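Sorting out my mother's recipes
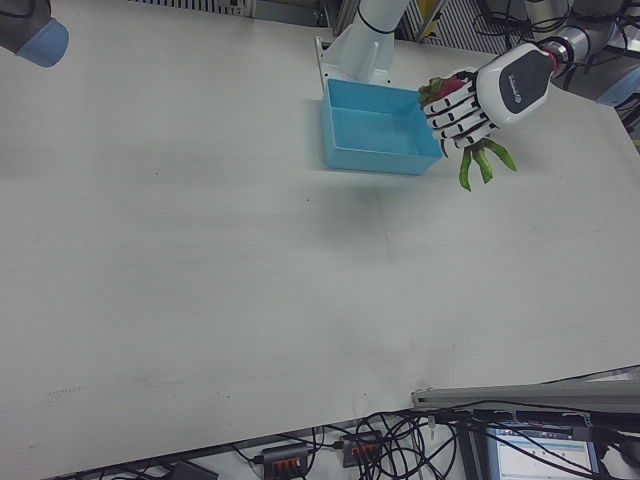

My mother left 184 recipe cards when she moved into the smaller apartment, and in December I finally started going through them. Most are on index cards, some are on the backs of envelopes, and one is on a parking receipt. I had been keeping them in a shoebox, and the box gave out at the corners. What I wanted was a shallow plastic bin with an open top, like the light blue one on the white table, so I could see what I had without digging. Cards standing up on edge are much easier to flip through than cards in a stack.

I sorted by what I would cook, and that went faster than sorting by course. 77 cards went in the keep pile. The aspics did not. There were also four versions of the same walnut cake, each with a different amount of sugar, and I still don't know which one she made for birthdays. She says the second one. My aunt Evangelia Stefanou says my mother never followed any of them.

The handwriting was the slow part. She wrote her 1s and 7s almost the same way, so I baked the poppy seed roll twice before I settled on 175 degrees Celsius - the first one was raw in the middle.

I'm typing up the keepers a few at a time, usually after dinner. The originals are staying with me. My cousin wants copies of the soups, and I still have to ask about a card that just says "Sorin Bălan's beans" and has no quantities on it.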